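지류 보존처리실 작업일지
12월, 수요일
대상: 믈라데노비치(Mladenović) 문서군, 장부 958호
작업 구분: 밀풀 조제, 배접 시험, 책등 보강 준비

1. 전회 작업 이후의 상태

장부 958호는 지난 작업에서 책등의 아교를 걷어 낸 상태로 중성지에 싸서 보관하였다. 오전에 포장을 풀고 확인한 바, 앞쪽 접장의 물결 모양 변형은 상당히 가라앉았으나 뒤표지에 가까운 접장은 여전히 안쪽 여백이 들떠 있다. 잉크의 박리나 새로운 분말화는 관찰되지 않았다. 다만 세금 항목이 적힌 면의 갈색 잉크는 주변 종이까지 변색이 번져 있어, 해당 면에는 수분이 직접 닿는 처리를 하지 않기로 한 기존 결정을 유지한다.

실꿰매기는 중앙부의 원래 실이 온전하다. 처음 처리안에서는 전체 해체를 전제로 하였으나, 니콜라 라자레비치(Nikola Lazarević) 선생이 원래 실을 남기자는 의견을 냈고 본인도 이에 동의한다. 끊어진 구간만 새 아마실로 잇고, 원래 매듭은 그대로 둔다. 처리안 변경분은 별지에 적어 기록함에 넣었다.

2. 밀풀 조제

이번 조제분은 Flokance 소맥전분을 사용하였다. 전분 40그램에 정제수 약 400밀리리터를 넣어 전날 퇴근 전에 불려 두었고, 오전에 윗물을 따라 낸 다음 같은 양의 물을 다시 채워 가열하였다. 처음에는 센 불로 시작했다가 바닥에서 덩어리가 지기 시작하여 불을 낮추었다. 반투명해지는 시점이 평소보다 늦었다. 전분 봉투가 새것이므로 흡수 속도가 다를 수 있고, 가열판 온도가 표시와 다를 가능성도 배제하지 못한다. 가열판은 다음 점검 때 온도계를 대어 확인할 것.

식힌 풀은 말총체로 두 번 걸렀다. 첫 번째 거름에서 남은 알갱이가 많았고, 두 번째에는 거의 없었다. 배접용은 붓에서 끊기지 않고 흘러내릴 정도로 묽게 풀었으며, 책등용은 되직한 상태로 따로 덜어 두었다. 용기 뚜껑에 용도와 조제 요일을 적어 냉장 보관한다. 지난번에 표기가 없는 용기가 나와 내용물을 모두 폐기한 일이 있으므로 표기를 반드시 지킬 것.

3. 배접 시험

시험편은 장부와 두께가 비슷한 백지를 잘라 만들었다. 배접지는 얇은 닥종이와 Proklow 보수지를 비교하였다. 두 가지 모두 같은 농도의 풀을 쓰고, 부직포와 흡습지 사이에 넣어 눌렀다.

닥종이 시험편은 건조 후에도 결 방향으로 부드럽게 넘어가며, 가장자리가 본지에 자연스럽게 이어진다. Proklow 시험편은 표면이 더 고르고 색도 본지에 가깝지만, 접히는 선을 따라 약간 뻣뻣한 감이 있다. 책장을 넘기는 힘이 안쪽 여백에 몰리는 장부의 구조를 생각하면 닥종이가 적합하다고 판단한다. Proklow는 표지 안쪽의 면지 결손부를 메우는 데 쓰는 것으로 남겨 둔다.

풀의 농도에 관하여는 추가 시험이 필요하다. 묽은 풀로 붙인 시험편 가운데 하나가 모서리에서 들떴다. 붓질이 끝까지 닿지 않은 탓으로 보이나, 농도 자체의 문제일 수도 있으므로 조금 더 된 풀로 같은 시험을 반복한다. 기존 시험편은 버리지 말고 새 시험편과 나란히 철하여 비교한다. 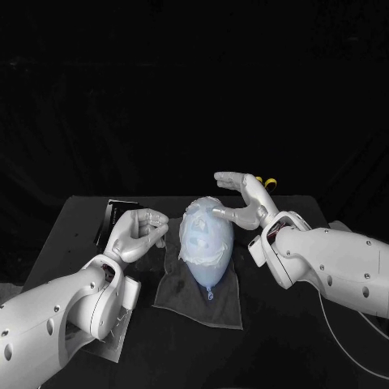
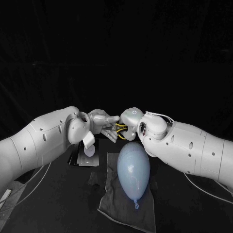

검은 배경막 앞 작업대. 첫째 사진은 회색 천 위에 놓인 하늘색 풍선과 흰 거품, 둘째 사진은 손잡이가 노란 공구.

4. 압착 및 건조

압착은 Zullano 압착기의 아래 칸을 사용하였다. 위 칸의 나사가 뻑뻑하여 하중이 한쪽으로 쏠리는 문제가 아직 해결되지 않았다. 윤활 처리를 요청해 두었으며, 답이 올 때까지 위 칸은 사용을 중지한다. 칸 앞면에 안내 쪽지를 붙였다.

흡습지는 첫 교체를 짧은 간격으로 하고 그다음부터는 간격을 늘렸다. 교체 시각을 따로 적지 않은 것은 본인의 누락이다. 다음 시험부터는 시험편 봉투 겉면에 교체 시각을 바로 적도록 한다. 오후 들어 실내가 건조해져 흡습지 모서리가 말리기 시작하였기에 가습기를 가동하였다. 벽면 습도계와 이동식 습도계의 눈금이 서로 다르다. 어느 쪽이 맞는지 확인되기 전까지는 두 값을 모두 기록한다.

5. 책등 보강 준비

책등의 첫 겹은 닥종이, 둘째 겹은 얇은 면포로 한다. 면포는 미리 물에 빨아 풀기를 뺀 뒤 그늘에 널어 두었다. 재단은 건조가 끝난 뒤에 하며, 올 방향이 책등의 길이 방향과 나란한지 재단 전에 다시 확인한다. 지난 장부에서는 올이 비스듬히 잘려 면포가 당겨졌고, 표지를 다시 앉힐 때 홈의 위치를 맞추는 데 시간이 걸렸다.

원표지의 가죽은 홈 부분이 갈라져 있으나 판지와의 접착은 양호하다. 가죽을 들어 올리는 폭은 최소로 하고, 붉은 가루가 묻어나는 부분은 먼저 표면을 안정시킨 뒤에 손댄다. 라자레비치 선생이 가죽용 안정제의 시험 결과를 정리하고 있으므로 그 내용을 받은 다음 진행한다. 급하게 할 작업은 아니다.

책등 안쪽에서 나온 인쇄물 조각은 떼어 낸 순서대로 봉투에 넣고 위치를 연필로 적었다. 활자의 모양으로 보아 장부보다 앞선 시기의 달력 낱장인 듯하나 판독은 담당자에게 맡긴다. 조각은 원위치에 되돌리지 않고 장부와 같은 상자에 따로 보관하는 것으로 한다.

6. 다음 작업

가. 농도를 달리한 배접 시험 반복, 흡습지 교체 시각 기록
나. 끊어진 실 구간의 보강, 기존 매듭 위치를 도면에 표시
다. 면포 재단
라. 가열판 온도와 습도계 2대의 눈금 확인
마. 닥종이 재고 확인 후 부족분 신청

장부는 중성지에 다시 싸서 평평하게 눕혀 보관장에 넣었다. 위에 다른 상자를 올리지 말 것. 책등용 풀은 냉장고 안쪽 칸에 있으며, 표면이 묽어졌거나 냄새가 나면 쓰지 말고 새로 조제한다. 시험편 철은 기록함 옆 서가에 꽂아 두었다.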